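Shared Grip, Shared Rules

When two arms hold one object, each becomes part of the other's safety case. The handling guideline that Ralavance released in July starts from that point. It treats a part held by both grippers as a closed chain, and it requires a single controller to own the motion until one side lets go.

Iqra Cheema, who edited the text, wanted limits that a technician could check at the bench. Closing force on a shared part is capped at 20 newtons per gripper. Speed while both hands are closed may be up to 300 millimeters per second — less if the part can deform, as a roll of tape can.
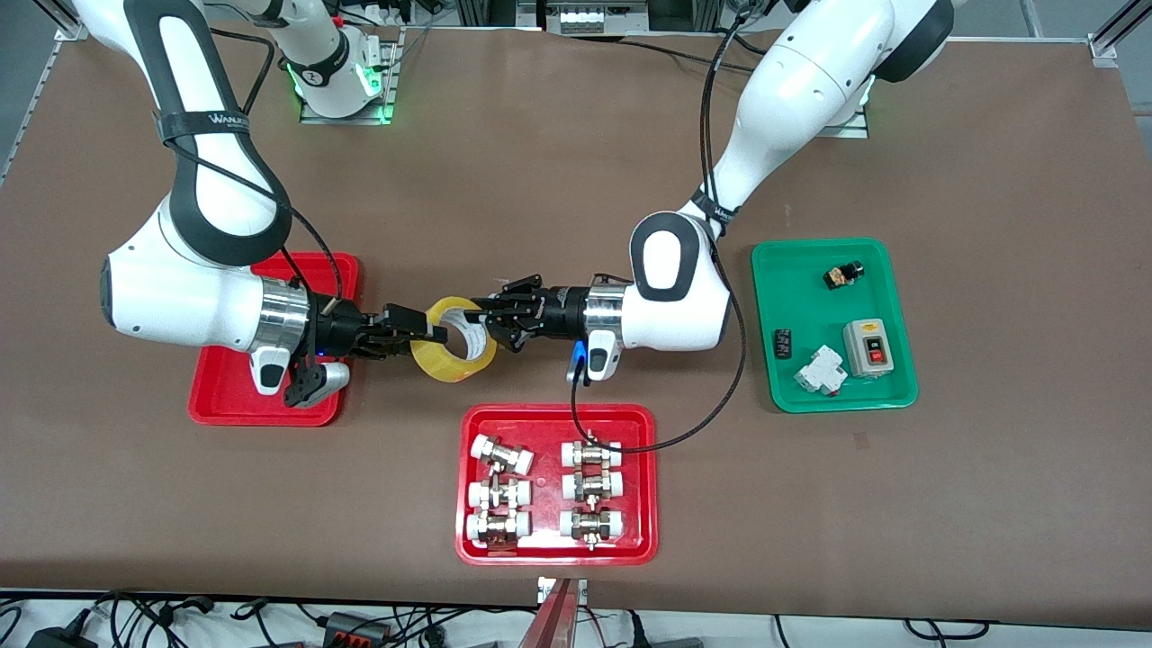

Which arm should release first after a fault?

The arm carrying the smaller share of the load, and only after the other has confirmed its grip.

Shabnam Satti tested the draft at Rellano over 243 handovers. Her main change was to clause 2, on cables. Slack must now be checked at full reach of both arms, with trays and parts in their working positions. The earlier wording allowed the check on a bare table. Cells already in service have until the next scheduled inspection to comply.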